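OK so budget thread, because three people asked what we're buying for the Clatgate office next year and I'm tired of typing it in DMs

The hand itself is staying. What we're planning for is everything that wears out. I put in for 14 spare fingertips in September and Watkins came back with a quote of $970, shipping included, which I'll take!

Sleeves are next. We've got one good one and I want two more (dust gets into joints, joints cost real money). Citholm will sew them to our pattern for $1573, and yes, I made a face too
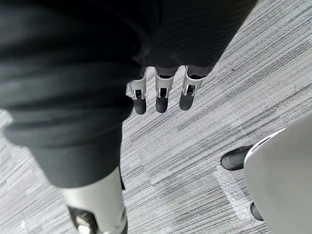 The big question mark is the service plan. Eranthorpe wants $3012 for the year and Adalberto Macedo thinks we should skip it and just keep that cash for repairs. I go back and forth. Last year we'd have come out ahead without it, but only by a little

Numbers go in 10/29/21, so if you've paid for one of these plans and have opinions, please yell at me before then

Also still looking for a decent rolling case, used is fine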